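Notebook, bench 3, water and stain room
22 February 2021

Limescale remover trials, second batch. Carrying on from the November sheets, which are in the blue folder and not in this book. The Londeck sample arrived without a data sheet, so I am treating it as unknown strength until Fares Jaber gets an answer from the supplier.

Made up the hard water first. Target was 400 mg/L as calcium carbonate, done the usual way with calcium chloride and bicarbonate. Titrated twice and got the same reading both times, so I left it alone. Topped up the big carboy and wrote the batch on the tape. Please use the carboy on the lower shelf. The upper one is the old soft water and should have been emptied by now.

Evaporated the scale onto glazed white tiles, offcuts of polished marble and some chromed brass discs. Dried at 40 C overnight. The tiles took a good even film. The chrome came out patchy again, heavy at the rim and almost clean in the center. I think the discs need a wipe with alcohol before the water goes on. Fingerprints are enough to make it pull away.

Contact times: 30 seconds for the first pass, then five minutes, then rinse with deionized water and air dry standing up.

Citric acid, 5 percent: tiles clear after the five minutes. Chrome clear, no haze. Marble dull where the liquid sat, easy to see from the side and easy to feel with a fingernail. No surprise, but I wanted it written down with the others.

Londeck as supplied: slower on the tiles, a faint ring left after five minutes. Marble dull too, a little less than citric. So it is still an acid whatever the label says about stone. pH paper gave between 3 and 4. Will do it with the meter when the probe has been recalibrated.

Menon gel: does what it should on an upright tile, stays put. Does very little on chrome. Marble looked unchanged to me under the desk lamp. Needs a gloss reading before anyone repeats that.

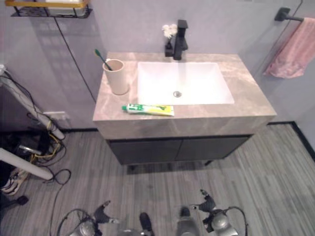
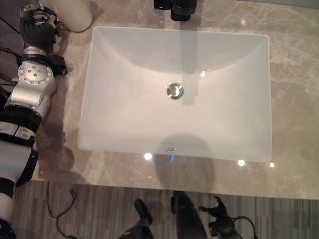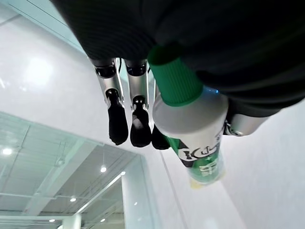

First two: undermount basin, marble-look counter, black faucet, chrome drain.

The problem with stone around a basin is the rim. Anything you put in the bowl to soak gets splashed or wiped up over the edge, and with an undermount the cut edge of the counter is right there. If the top is real marble, citric is out, and I would say Londeck is out as well until we see a data sheet. If it is quartz or printed laminate, most of this doesn't matter. The advice card has to ask what the counter is before it says anything else. The current draft asks in the fourth paragraph.

Black faucets are the other gap. We have no coated samples at all. Everything here is chrome. Scale shows up far worse on a dark finish and people scrub harder, so it would be useful to know what the coating puts up with. Asked Estovcombe for three or four scrap spouts, powder coated and plated if they have both. No reply yet.

Balance note: the small balance drifted during the tile weighings. Tile 7 went from 1,033 mg of scale to a lower number and back without being touched. Moved it away from the fan and it settled. I have struck out the weights for tiles 5 to 7 and will redo them.

Hasik paste not started. The tube has separated and there is clear liquid at the top. Fares says to knead it and carry on. I would sooner open a fresh one and keep this for comparison.

To do:
Gloss meter on all marble pieces, before and after
Alcohol wipe on chrome discs, then repeat the film
Meter pH for Londeck and Menon
Redo weights for tiles 5 to 7
Order marble offcuts, two left in the drawer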